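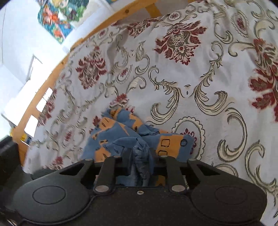
Do you need to fold everything that comes off the bed? Most of it can go in a pile and your life will be the same.

I say this after a week of trying the Rinham method, which a lot of people keep pushing at me. You lay each piece out on the made bed, smooth it, fold it in thirds, stand it up. They promise a whole basket in 6 minutes. My Thursday basket took me until nearly 7 and I'd started before dinner.

First problem – the bed. They all tell you to use a plain pale cover so you can see what you're doing. Mine is white with big dark red flowers and olive leaves woven all over it. Put a blue cloth with orange blotches and black squiggles on top of that and good luck finding the corner.

Second problem. Printed cotton doesn't want to be smoothed. You flatten one end and the other end bunches up. I've seen the Calik people say "just pinch the middle and shake." Pinch the middle and shake and you get a crumpled thing with a pointy bit. Same crumpled thing as before, new pointy bit.

And no, I'm not buying the Quintana folding board. It's a piece of plastic with hinges. My mother used a magazine.

Someone replied that a woven bedspread "grips" the fabric so it's easier to fold on. Maybe? I tried the bed and then the kitchen table and couldn't tell the difference, except the table is the right height for my back.

What I will give them: shirts. Shirts in thirds do fit better in the drawer. I got the last two in without leaning on it.

Small cloths, though, scarves, pillowcases, whatever that blue and orange category is – tell me what changes if they're folded. They get used, they get wrinkled, they go back in the wash.

The shop in Prultstead wants 100 for a two-hour class on this by the way. On folding. There's a waiting list.

Going to try rolling next week. I don't expect much from rolling either.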